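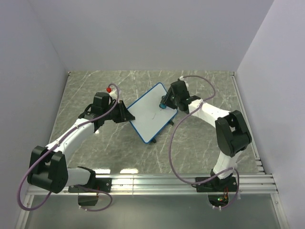 Small whiteboard, blue trim, the little feet poking out underneath

Board index > Home & Workspace > Desk stuff

Small whiteboard on the desk: getting old marker off?

pocketferns
May 2023
Okay so I finally got myself a little whiteboard with the blue border, after years of scribbling on envelopes. I love it! My question is about the stuff that stays on for a while. I had a grocery list on it for 10 days and when I wiped it there was a gray ghost of "onions" left behind, and it's still there if you tilt the board toward the window. What does everybody use? I'd like to avoid buying a special spray if I can.

gravelroad28
Go over the ghost with a fresh marker, let it sit a few seconds, then wipe with a dry cloth. The new ink loosens up the old ink. Works on mine every time.

mossybutton
Rubbing alcohol on a cotton pad. Done.

tallpaul_h
I'd be careful with alcohol on the cheap ones. I had a Nellard board, about this style, and after one winter of alcohol the surface went dull in the middle and then EVERYTHING ghosted. Threw it out.

mossybutton
I've used alcohol on a Leemans for 14 months and it's fine. Maybe the Nellard was just a bad board?

tallpaul_h
Maybe. I'm only saying what happened to mine. Try a corner first.

gravelroad28
Marker on marker, people. It's free.

pocketferns
Tried the marker thing just now and the onions are mostly gone, thank you! Still a bit of the O. Next question, do you keep yours flat or standing up? I like it flat because I lean on it when I write, but then it eats up the desk.

quiltandcoffee
Flat for me too. My handwriting is awful on anything upright (and the marker dries out if you hold it pointing up, or mine do anyway). Do the feet on yours fold in? I'm wondering if it rocks when you press on one side.

pocketferns
I haven't really played with the feet yet, I'll have a look tonight. I've been writing mostly in the middle and it's been okay.

tallpaul_h
Stand it up. Flat boards collect coffee cups. Ask me how I know.

quiltandcoffee
Ha, mine has a mug ring on it right now. Still disagree though, I never look at a board that's standing behind the monitor. Flat and next to my elbow, I see it all day.

mossybutton
I do both, flat while I'm writing and up on a shelf after. By the way, if anyone needs more markers, the Vumitz fine tips are what I use on small boards. The fat ones fill the whole thing with four words.

gravelroad28
Fine tips squeak. Can't stand it.

mossybutton
You get used to it!

pocketferns
I've got one fat one and one medium, and the fat one really is useless for lists. Might try the fine ones. Will report back on the squeak, and on the feet.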